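Cleaning and storing a piece of aircraft skin before cutting tags from it

Posted in Aviation Collectibles, December 29, 2021

I bought a panel of aluminum skin from a seller called Vaklow. It came off a retired trainer and measures 15 by 13 inches. One side is bare and has gone dull gray, the other still has green primer and a bit of yellow top coat over it. I want to cut a few luggage tags for the people in my flying club and leave the paint on. There is also a row of rivet holes along one edge that I would like to keep.

What should I wash it with, and do I need to seal the paint? Some of it flakes when I run a thumb over it. I have until February to finish them.

jinon_hangar

Warm water and plain dish soap, soft brush, then rinse and dry right away. Don't use oven cleaner or anything with lye in it, it eats aluminum. For grease around the rivet holes use mineral spirits on a rag. Test a corner first.

Treat that green primer as hazardous until you know otherwise. Older aircraft primers often contain chromate, so no dry sanding and no wire wheel. Cut it wet or with hand shears, wear gloves and a proper respirator, and wipe up the dust with damp paper towels. Keep kids out of the room. 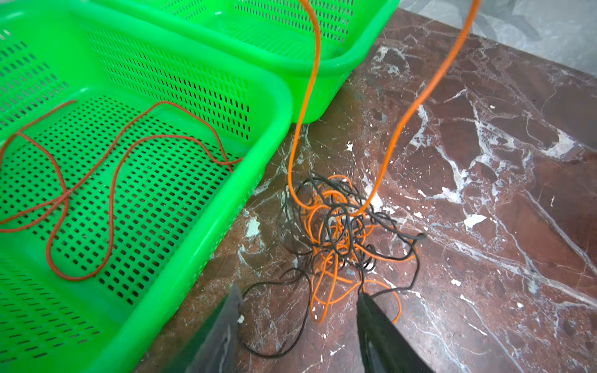

Drying is where I lost the most paint on my first batch. I used to stack the washed tags on a towel, and the damp ones stuck together and pulled flakes off each other. Now they go in one layer in a plastic basket with slots in the bottom, like the green ones in my photo, so air gets at both sides. Give them overnight before you put anything on them. After that I brush off whatever is loose, spray two thin coats of clear matte lacquer and wait a day between coats. Gloss looks wrong on old paint in my opinion, but plenty of people like it.

Bruro

just leave it alone, the flaking is what makes it look real. I have one on my flight bag, never sealed, still fine

tomaszewski15

I'd seal it. A tag on a bag gets rubbed all day and you don't want old primer coming off on people's hands. Round the corners with a fine file, wet, and do the edges on both faces. If you keep the rivet row, check the holes for burrs. One of them can be used for the strap if it sits far enough in from the edge, otherwise it will tear out.

Also write down the aircraft type and serial number now if the seller gave them to you. Mine came with a slip of paper that I lost, and I have never been able to work out which airframe it was from.

gearup100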